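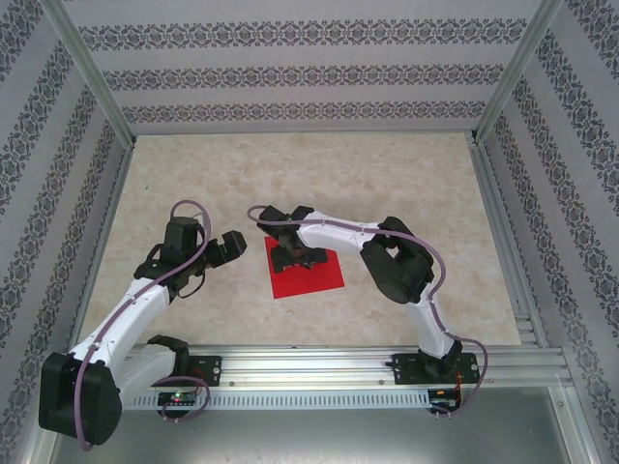
横向花纹墙纸铺在小型围合空间里，转角处应以哪一面墙为基准？

以后墙为基准。先在后墙弹出水平线，确定各条花带的高度，再由两个后角向左墙、右墙依次展开，左右两侧的裁切余量留在靠近开口的一端。

Trokgate发布Zornow横带墙纸及配套台面板

Trundport讯，六月。室内饰面制造商Trokgate今日发布Zornow系列墙纸，同时推出同系列台面板和方形台垫。该系列面向小型围合空间，适用对象包括壁龛式工作间、展示格、设备围护内侧和进深较浅的操作间。产品自本月起接受订货。

Zornow墙纸采用浅灰底色，印有大马士革风格的装饰纹样，纹样沿水平方向成带排列，颜色为深灰和偏紫色调。花带之间保留浅灰底，供裁切时辨认上下边界。首批只提供这一种配色。

墙纸幅宽为1000毫米，横向铺贴。常规竖向铺贴的墙纸用于横带图案时，每一道竖缝都要核对花带高度，接缝越多，累计偏差越难控制。Zornow系列将花带方向与卷材长度方向设为一致，后墙长度在一卷以内时，墙面上没有竖缝。高度超过幅宽的墙面需要上下拼接，拼接线应落在花带之间的浅底部分。

图中围合空间的后墙可见三行花带，左墙与右墙使用同样的纹样，三面墙之间的两处后角各有一根细窄的银色铝制角柱。Trokgate建议在带角柱的结构中，将墙纸分别裁到角柱边缘，三面墙各自成片，纸边与角柱之间不留搭接。无角柱的结构仍按传统阴角做法处理，后墙纸边绕过转角，侧墙纸边压在其上，搭接宽度为3毫米。

产品开发负责人Zyanya Medrano表示：“横带图案对水平度的要求高于满铺小花。墙面稍有倾斜，竖条纹不容易看出来，横带在转角处会直接错开。我们在安装说明中把弹线列为单独一道工序，并规定了复核的位置。”

按照安装说明，水平线的复核点设在后墙两端及左右墙的外端。相邻复核点的高度差不得超过2毫米，超出时应先调整基准线，再涂胶。基层须平整、干燥、无浮灰。金属基层须先做除油处理并涂刷底涂，底涂完全干燥后方可铺贴。铺贴由后墙开始，从中间向两端赶平，随后铺左墙，最后铺右墙。胶液溢到角柱上时，用湿布擦净，避免使用含溶剂的清洁剂。

从开口正面观察，侧墙上的水平花带因透视呈斜向收拢，朝后角延伸。Trokgate在样板验收中多次收到关于“侧墙贴斜”的询问，因此在说明书中增加了验收方法：检查者应正对被检查的侧墙，用水平尺贴靠花带下缘测量。侧墙进深过浅、人员无法正对时，可分别测量内外两端花带下缘到台面的距离，两次读数之差即为偏差。以台面为参照之前，须先确认台面本身水平。

配套台面板为浅米色，表面带有柔和的奶油色与棕褐色大理石状纹理。纹理没有固定方向，安装时可旋转裁切。板边可使用铝条收口，台面与墙面交接处建议在墙纸铺贴完成后再安装铝条，由铝条压住纸边。更换墙纸时拆下铝条即可，台面板保持原位。

台面板与墙纸分别打样、分别定色。底色一冷一暖，在同一光源下应能明确区分墙面与台面的分界。Trokgate要求客户在最终使用的照明条件下确认色样。偏紫色调的花纹在暖光下会向灰色偏移，与深灰花纹的差别随之缩小，对此有严格要求的客户应索取整幅样纸，小块色卡不能作为验收依据。

方形台垫为鲜红色，型号名称为Srisuk，用于在台面上划出固定的放置区。台垫自然平放，不涂胶，可按需要转动或移位，清洁台面时取下。红色未出现在墙纸与台面板的配色中，放在米色台面上边界清楚。深色物件放置在垫面上时，轮廓也便于辨认。需要固定位置的客户可另行订购低粘度贴片，贴片只用于垫底四角，撕除后应立即清洁台面。

Medrano表示：“台垫最初随样板寄出，用来核对台面颜色。有客户在样板退回时把台垫留下了，我们随后把它列入了价目表。”

维护方面，墙纸表面可用拧干的软布擦拭，方向与花带平行。台面板可使用中性清洁剂，清洁后擦干铝条与板面之间的缝隙。台垫应单独清洗，平放晾干后再放回台面，避免折叠存放，折痕会影响平整度。各部件均不建议长期受日光直射。

Zornow墙纸按整卷供应，同一空间的用纸应来自同一批号。批号印在卷芯端部的标签上，铺贴前须逐卷核对。补货时无法取得同批号墙纸的，建议整面更换，不在同一面墙上混用。台面板按订单尺寸裁切，Trokgate接受带缺口和转角的加工图，尺寸以毫米标注。首批产品由98家经销商供货，样纸、台面板样块和安装说明可向经销商索取。

估算用量时，应将三面墙的长度分别计算，每面墙两端各加裁切余量。需要上下拼接的墙面还应计入对花损耗，损耗按一个完整花带循环的高度计。开口一侧如有立柱或边框，应从边框内缘起量。

关于Trokgate

Trokgate总部设在Trundport，生产墙面与台面饰面材料，产品供应室内装修、展陈制作和轻型围护结构加工企业。

媒体联系人：Skye Rutherford，Trokgate新闻事务部。样品借用及产品资料申请请注明用途、所需部件和收件地址。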